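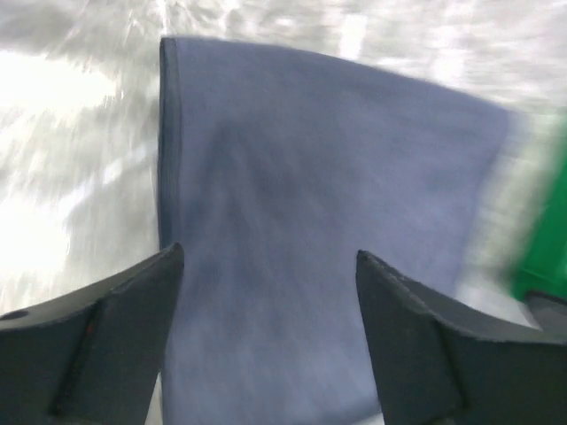 Lists > cloth-handling > Threads > Re: wrist view only for folding?

Hi all,

On 25/03/2024, Kianoush Kordestani wrote:
> Has anyone trained a folding policy on the wrist camera alone?
> We keep the overhead view in at Mekden because everyone does, but
> it doubles our storage and I'm not convinced it helps once the
> cloth is in the gripper. Also, do you throw out blurry frames?

Yes, we tried it! Hường Doãn and I spent most of last July on this for the Lilteo project, so let me tell you what we got before I forget any more of it.

We had 2,250 demos, mostly towels and T-shirts, and trained the same policy twice, once with both cameras and once with just the wrist. For the part after the grasp (lift, carry, lay down) I couldn't tell the two apart. For finding a corner in a messy pile, wrist only was much worse – it would hover over the wrong bit of cloth and close on nothing.

On the blur, our first pass dropped every smeared frame, and that left 1,143 demos with enough in them to train on. Bad idea. The arm got slow and twitchy during the carry, I guess because nearly all the fast motion was gone from the data. We put the blurry ones back and it smoothed right out. When the background is all streaks you can often still make out the fold and the hem between the fingers, and I think that's most of what the policy needs (Hường thinks the joint readings do the work, and we never settled it).

One warning – we only had 2 seeds per setup, so don't quote me in a paper. Bernadette Cronin wants to rerun it on the Tlapale arm with over 1,000 new demos, and I'd love to see your numbers next to hers.

How are you marking the moment of the grasp, by hand or from finger width?

Ailbhe

Contact the list owner | Back to top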